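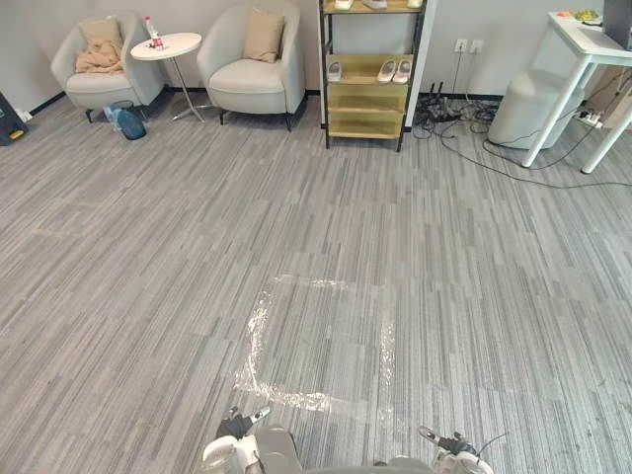 Stage lengths on the Sturkus trail should be set by climb and surface, and the current guide sets them by distance alone. The route runs 162 km from Tarnuseck to Gazi in 12 stages. Divided evenly, that looks reasonable on paper. On the ground, stage 4 gains 913 m on loose stone and stage 5 follows a flat canal path with a café at either end. Both are listed as "moderate."

Harvey Bouchard, who edits the guide, argues that walkers want round, comparable days and can adjust for themselves. Most cannot. Beds are booked weeks ahead, the baggage van goes to the printed stop, and a walker who falls behind on stage 4 has no place to sleep short of Skanik. The printed stage is in practice the only stage.

A workable method already exists. Take the distance, add a fixed allowance for each 100 m of climb, and apply a second allowance for surface: paved, packed earth or loose stone. The result is an estimated walking time, which can be printed next to the kilometers.
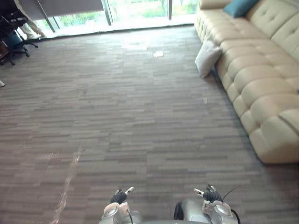

Carpet tiles in grays and browns, with two robot arms at the front.

Applied to Sturkus, the method would move 2 overnight stops. Stage 4 would end at the upper village, where Koen Van Rooij has been asking for a listing since April. Stage 5 would absorb the remaining descent and still finish by midafternoon.

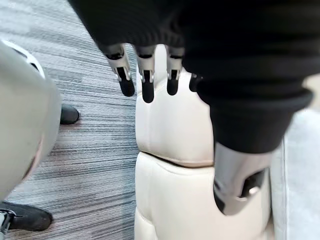
The objection about cost is fair but small. Signposts carry no stage numbers, so only the guide and the van schedule need to change. The Sunday van is the harder case, as it makes a single run and would have to leave Tarnuseck earlier. I would accept that in exchange for a stage 4 that people can finish in daylight.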